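The Robot Gets the Easy Part

When Dasora put robots on the board bench at its Flondum shop last November, the memo promised to free us for "higher-value work." I have been doing higher-value work for nine months now. Mostly it is untangling.

My quarrel is with the job that's left over. The old bench had rhythm. You picked up a board, put it down, thought about lunch. Now the arms get the picking up and the putting down, and we get whatever they would rather not deal with, plus 46 pages of manual from Zorkent.

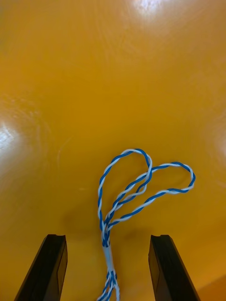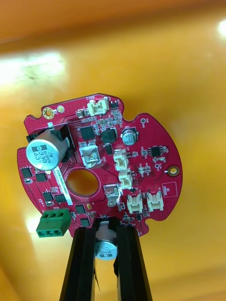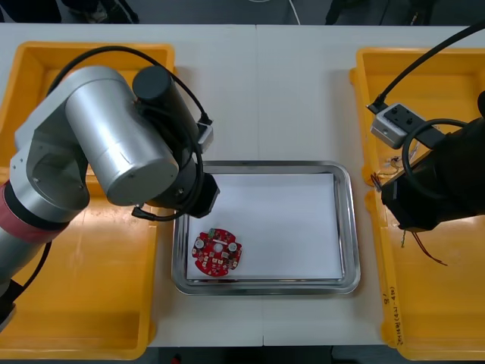

Bench work at Flondum: a twisted blue-and-white cable, a red circuit board in the gripper, and the two arms over the table.

Management says no one lost a job, and that's true. It is also true that our pay grade was written for people who handle boards, and a person who watches boards being handled has no grade at all. I have asked for one. I was offered a course, 28 hours, with a certificate.

I took it. The certificate hangs over my locker. If Dasora can find the money for the arms, it can find a title and a raise for the people standing next to them.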